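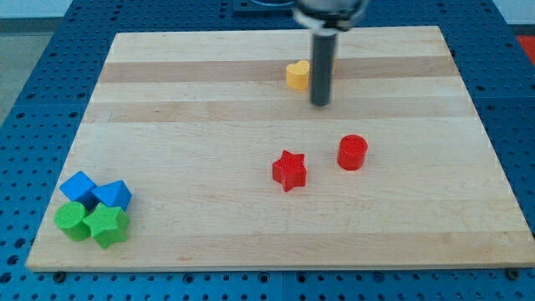
《Udus》地图改版后玩家落点变化的观察
游戏研究方向 课程项目报告
指导教师:Willy Verbeke
提交日期:2025年5月8日

一、选题

《Udus》是Cuypers工作室的多人生存竞技游戏,玩家从空中降落到地图上,搜集物资,在不断缩小的安全区里活到最后。它的主地图叫Steltov,一座被河流分成南北两半的岛。三月的大版本更新改动了Steltov,北岸的旧港口被拆掉,换成一片货运站,河上多了一座可以通车的桥,南岸的疗养院保留建筑外形,内部的物资箱重新摆过。

我们小组都玩这款游戏。更新之后最直接的感受是开局不一样了。以前大家抢旧港口,落地就打,现在有时飞过货运站上空,下面只有一两支队伍。社区里对这件事的说法很多,有人说货运站物资太差,有人说是新鲜感过去了,也有人认为飞行路线的生成规则被悄悄改过。官方更新说明里对飞行路线只字未提。

所以本项目想弄清楚两件事:改版前后玩家的落点分布有什么变化,以及玩家自己怎么解释这种变化。我们不评价改版是好是坏,也不打算给工作室提平衡性建议。开题时曾经想把武器数值也放进来,Verbeke老师看过提纲后认为范围太大,建议只留落点,我们接受了。

二、资料来源

对局资料来自回放文件。游戏客户端会把每局对战存在本地,玩家可以导出。我们在校内电竞社和两个玩家群里征集,一共收到479局可用的回放,改版前后都有。所谓可用,指文件能完整读取、四人小队模式、没有中途断线。单人模式的回放也有人发来,因为量太少,没有纳入。

读取回放用的是Piltel,一个玩家社区维护的解析工具,能从文件里导出每名玩家落地时的坐标和时间,也能导出物资箱的开启记录。Piltel在更新后有一段时间不能识别新格式,我们等了它的新版本,这段时间先做了访谈提纲。新版本出来以后,旧格式的文件又要加一个参数才能读,否则南北坐标是颠倒的。我们第一遍处理时没有发现这个问题,画出的旧版落点全部跑到了河对岸,后来重新导出了一遍。

访谈部分找了11名玩家,都是改版前后持续在玩的人。每人聊的时间不长,用语音进行,事后由两名组员分别整理笔记,再对照一次。访谈对象的段位有高有低,其中几位只在周末组队玩,几位参加过校内比赛。

三、方法

我们按照游戏内标注的地名,把Steltov划成13个区域。桥和桥头的检查站在地图上没有单独的名字,讨论之后归为一个区域,名为“大桥”。旧港口和货运站位置重合,算作同一个区域,在两个版本里分别叫不同的名字。野外没有地名的地方,归到距离最近的区域。

这样划分有一个麻烦。有些玩家会落在两个区域之间的小房子里,先捡一把枪再决定去哪边。按最近距离归类,会把他们算成某个区域的玩家,实际上他们可能马上就走了。我们的处理是同时记录落地点和第一次开箱的位置,两者不在同一区域的,单独标出来,在分析时分开看。

每局再按飞行路线分类。路线是一条直线,从地图边缘穿过,离路线远的区域本来就少有人去。如果不考虑路线,直接比较两个版本的落点总数,结论很可能是错的。我们把路线分成南北走向、东西走向和斜穿三种,同一种路线之间再作比较。分类靠人工看图完成,遇到夹在两类之间的,由全组一起定。

访谈提纲围绕三个问题:改版前你们队一般落在哪里,现在落在哪里;谁来决定落点;如果换了地方,是什么时候、因为什么换的。其余随受访者往下聊。

四、结果

(一)北岸的变化

旧版里旧港口是全图最热的区域,三种路线下都是如此,斜穿路线经过正上方时尤其明显。改版后同一位置的货运站降了下来,但并没有像社区里说的那样没人去。在东西走向的路线下,它仍然排在前列。降得最多的是南北走向的路线,玩家往往在飞过货运站之后才跳。

多出来的人主要去了大桥。大桥的物资并不多,从开箱记录看,落在那里的队伍很少停留,大多数很快离开桥面,往南岸移动。换句话说,不少玩家把它当成一个起步的地方。桥头停着的车辆应该是主要的吸引力,下面访谈部分会提到。

旧港口周围的几个小区域也受到影响。渔村和灯塔原来接收的是从港口抢不到枪、退出来的人,现在这种情况少了,两处落地后第一次开箱不在本区域的比例下降,留下来的多是一开始就打算去那里的队伍。

(二)南岸的变化

疗养院的热度几乎没变。这一点出乎我们的意料,因为它的物资箱位置改动很大,楼顶原来的高级箱被移到了地下室。开箱记录显示,改版后最初的对局里,很多玩家仍然先上楼顶,发现没有箱子再往下跑。到后来的对局,直接进地下室的人明显多了起来。落点没有变,落地之后的走法变了。

南岸其余区域的变化都比较小,其中采石场略有上升。采石场正对大桥的南端,我们猜测与大桥有关,但是没有办法从现有资料里证明。

(三)飞行路线

关于路线生成规则被修改的说法,我们的资料不支持,也不能完全否定。改版前后三种路线出现的比例接近,斜穿路线都是最多的。不过我们的回放来自自愿提供者,有人只导出自己赢的局,样本并不是随机的,不能用来推断服务器端的规则。

(四)玩家的说法

11名受访者里多数换过落点。问到原因,提得最多的是车。旧版的Steltov南北两岸之间只能游泳或者坐船,从北岸出发的队伍如果遇上安全区刷在南岸,过河很危险。有了桥,又有车,先拿车就成了一个稳妥的选择。一位受访者的原话是:“以前落港口是没办法,过河之前总得有点东西在手里。”

对货运站本身的评价不一。有人觉得集装箱之间的通道太窄,落地之后看不到人,听脚步又分不清楼层;也有人正是喜欢这一点。认为货运站物资差的人不少,可是我们统计开箱内容后发现,货运站与旧港口的物资差别不大。可能的原因是货运站的箱子更分散,同样的时间里能开到的更少,玩家感觉上就是变差了。

谁来决定落点,各队做法很不相同。固定队伍通常有一个人标点,其他人跟着跳。临时组的队则多半跟随最先标点的人,与那个人打得好不好无关。有两位受访者说,自己其实想继续去货运站,但队友都标大桥,只好跟着去。这说明落点数据反映的是队伍的决定,用它来推测个人喜好要小心。

另外,几位打过校内比赛的受访者提到,比赛里各队的落点是事先协商或者默认好的,和平时匹配完全不同。我们收到的回放里有少量校内比赛的对局,整理时已经剔除。

五、讨论

综合回放和访谈,旧港口一带热度下降,主要原因可能不在货运站内部,而在河上新增的通道。旧版地图里,河流把人留在北岸,港口位于北岸中央,又有船,自然聚集了很多队伍。桥建成之后,过河的代价变低,港口原有的位置优势也就减弱了。课上讲过地形瓶颈对玩家流动的影响,用在这里大致合适,只是课上的例子都是单人关卡,玩家没有别的玩家可以跟随。

物资的影响比我们开题时设想的小。疗养院是比较清楚的例子,箱子几乎全换了位置,来的人还是那么多。玩家对地名有习惯,也对建筑的形状有习惯。疗养院外观没动,大家就继续把它当作原来的疗养院。港口整个拆掉了,习惯也跟着断了,队伍需要重新决定去哪里。如果Cuypers当初保留港口的外形,只增加桥,结果会怎样,我们无法知道。

组内对一个问题没有达成一致。有组员认为大桥的热度是暂时的,等玩家学会在桥上设伏,去的人会减少。从最后收到的一批回放看,大桥确实有过几局打得很激烈,可是落点人数还没有下降的迹象。

六、不足

样本偏向校内玩家,他们互相认识,常在一起玩,打法难免相近。改版前的回放比改版后的少,因为很多人没有保存旧文件的习惯,游戏更新时客户端又会清理一部分缓存。

区域的划分带有主观成分。我们试过把大桥拆开,桥面归一边,桥头归另一边,北岸的结论不变,但采石场的上升就看不出来了。因此关于采石场的那一条,只能当作线索。

访谈是在改版之后做的,受访者对旧版的描述靠回忆。有人说自己以前从不去灯塔,他提供的回放里却有落在灯塔的记录。遇到这种情况,以回放为准,访谈只用来了解看法。

Piltel导出的落地时间有误差,开伞较晚的玩家有时会被记成已经落地。我们抽查了一部分对局,误差不足以改变所属区域,所以没有修正。

七、分工与后续

回放的征集和沟通由一人负责,解析和制图由两人负责,访谈由全组轮流进行,报告正文分节撰写后统一修改。全部回放文件在提交报告后删除,只保留去掉玩家昵称的坐标表。愿意公开名字的提供者列在附录A,访谈提纲见附录B,区域划分图见附录C。

下学期如果继续做,打算只看大桥一处,把车辆的使用记录加进来,看玩家拿到车以后往哪里开、什么时候弃车。Piltel目前还不能导出车辆数据,维护者说在考虑,没有给时间。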